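Wanted: patient people to help us find out why our grippers let go

Posted 25 May 2019

I run the hardware side of Fulia, a small outfit that makes hand-held grippers for teaching robots how to pick things up. You hold the tool, you do the chore, the tool records what your hand did, and later a robot arm tries to copy it. It's fun work most of the time. Since November it has been a little less fun, and I'm looking for people to come and help me get to the bottom of it.

So, the fault. On some of our grippers the fingers open when they shouldn't. You have a good hold on something, you start to turn your wrist, and the jaw relaxes for a moment before it closes again. With a napkin it makes no difference. With a full mug it does, and one of our regulars got coffee all over her sleeve (she was fine, it had been sitting there for ages, but I didn't sleep much that night). We pulled the whole batch and went through the logs, and found 26 of these slips spread over 101 sessions. I have two theories. One is the cable, which gets tugged when people reach across themselves. The other is the motor driver, a part from Räsänen that we switched to when the old one went out of stock. I've swapped it back on half the units and I still get slips, so make of that what you will!

What I can't do is reproduce it by myself. I hold the thing the way I designed it to be held, and it behaves. Other people hold it every which way, and that's when it acts up. I need those other people. 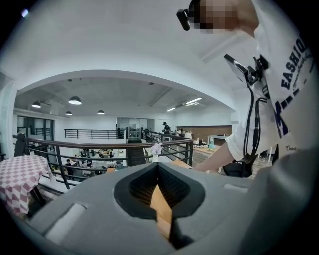

Do I need any experience with robots?

None at all, and I'd like at least half the group to have never touched a gripper before. We'll show you how to hold it and where the stop button is, and you can practice for as long as you like before we record anything.

A session is 60 minutes and you'd come in for 2 of them, on different days if you can manage it. You'll work at an ordinary table with ordinary things: boxes, trays, cloths, that sort of stuff. You pick them up, turn them, pass them over, put them down, and then do it again with the cable routed another way. It does get repetitive. I bring snacks.

Now the safety part, please read it. Until we know what's wrong, there will be no glass, no knives, no hot drinks and nothing heavier than a bag of sugar in any session. The gripping force is turned down too, but keep your free fingers away from the jaw, because a jaw that opens by itself will also close by itself. If anything feels odd, let go and say so. You won't be ruining my data. A slip that gets reported right away is worth more to me than an hour of everything going well.

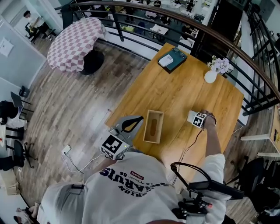
I'd love to hear from left-handed people in particular, because nearly all our logs come from right-handers and I suspect the cable gets pulled differently on the other side. Small hands are very welcome too. The grip was sized around mine and they're big.

You do need to be 18 or over and able to stand or lean over a table for ten minutes at a stretch (we take breaks, there are chairs). Please don't sign up if you have a sore wrist or shoulder, the tool isn't heavy but it adds up.

Pay is by the session, in cash or as a Lusteo gift card, and you get paid in full even if the gripper quits on you in the first five minutes. That could well happen.

To apply, send a message through our page on Wiketti with the subject line "Slips". Tell me which hand you write with, when you're usually free, and whether you've used anything like this before. No resume needed. If you took part last winter and had a gripper open on you and never mentioned it, write to me as well - I'd really like to know what you were doing at the time.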